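# Fusselrolle

Die **Fusselrolle** (bei uns zu Hause hieß sie immer Kleberolle, im Laden steht oft Fusselroller dran) ist ein Handgerät, das Haare, Flusen und Staub von Stoffen holt. Ich führe diesen Artikel im Haushaltswiki seit April und schreibe ihn lieber so, wie ich rede.

## Bauarten

Am bekanntesten ist die Rolle mit Klebepapier: abrollen, Blatt abreißen, weiter geht's! Daneben gibt es abwaschbare Rollen mit einer haftenden Oberfläche, die man unter lauwarmem Wasser reinigt und an der Luft trocknen lässt. Manche stecken in einem Gehäuse aus Kunststoff, und das finde ich in der Handtasche unschlagbar, denn eine offene Rolle sammelt dort alles ein, bloß nicht die Fusseln vom Mantel.
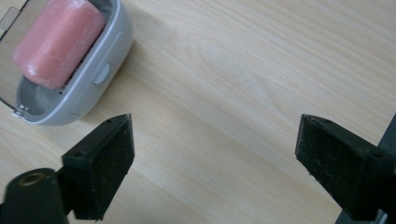
Laut einer Zuschrift aus der Leserschaft taugen die abwaschbaren Rollen für Katzenhaare auf Wolle wenig, auf glattem Anzugstoff dagegen sehr viel. Das deckt sich mit meinen Versuchen (drei Pullover, ein Sakko, ein sehr haariger Sessel).

## Anwendung

Immer in eine Richtung rollen, mit wenig Druck. Bei Samt probiere ich erst am Saum. Auf geöltem Holz lasse ich Klebepapier übrigens nicht liegen, das kann Flecken geben.

## Siehe auch

- Kleiderbürste
- Fusselrasierer
- Polsterpflege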